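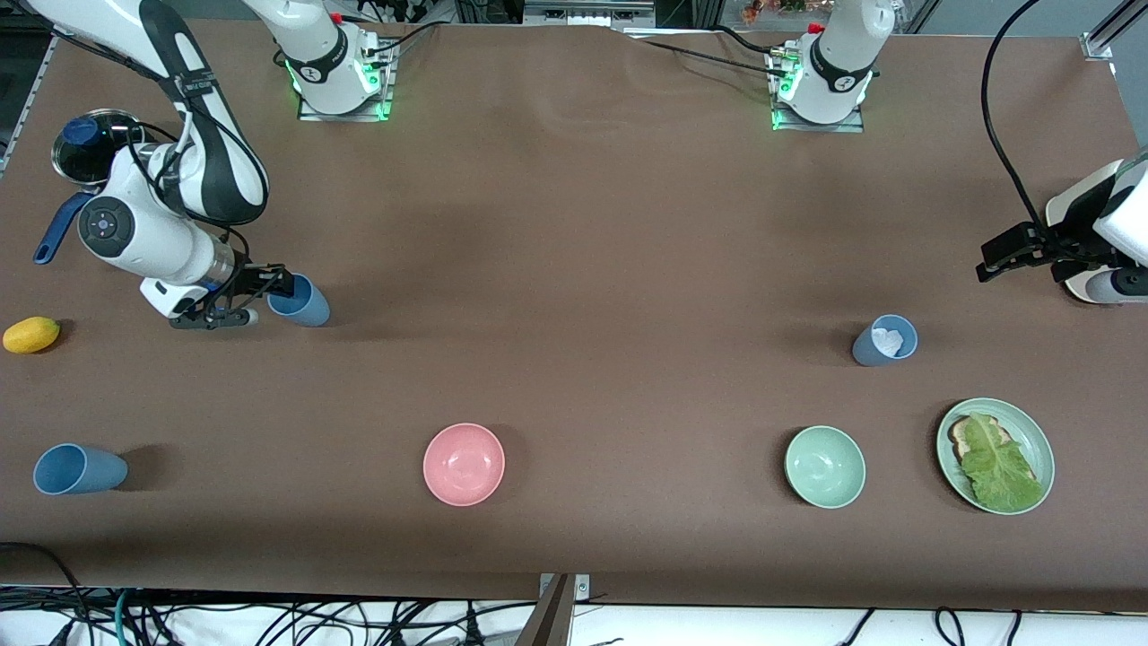

Ciltgate Homewares Wiki > Tables and Linen Team

Table covering (plain cloth)

A plain table covering is a single piece of fabric laid over a table to protect the top and make it nicer to work or eat at. I look after this entry for the Tables and Linen team, and I'll admit up front that I'm a brown cloth person. White shows every drip of tea, and patterns make it hard to find your keys (or is that just me?).

Colour and background

Brown is a forgiving backdrop for everyday kitchen gear. A light-blue cup stands out on it straight away, and so does a small yellow fruit, while a dark saucepan can sink into it a bit unless it has a bright rim or a coloured handle. Long blue handles are a favourite of mine for exactly that reason! Emiliano Huenchumán, who started this page, preferred grey, and his old notes on grey are still over at the Antoniuk entry if you want the other side of the argument.

Wrinkles

Even a smooth cloth on a big table will ripple gently somewhere, often toward the back edge where your arms don't reach. I used to iron mine on the table with a towel underneath, which I don't recommend if you like your varnish. These days I pull from opposite corners, smooth outward with the flat of my hand and leave the rest alone. A soft wrinkle won't bother a saucepan. It can bother a tall cup, so I give the spot a quick pat first.

Size and overhang

For a work table I like a short drop, 8 centimetres or so over the side, because anything longer ends up in my lap. Dining tables can take a good deal more. The Imetti sizing chart lists both kinds, and the Cudesum one (page 939 of the big binder, heaven help you) has the odd shapes.

Care

Shake it outside, wash it cool, hang it over two lines so you don't get a crease down the middle. Fruit juice wants cold water as soon as you spot it. Saucepans straight off the stove need a trivet, cloth or no cloth, and I've got the ring on my own table to prove it.

See also: Trivets; Saucepan lids; Oilcloth; Table pads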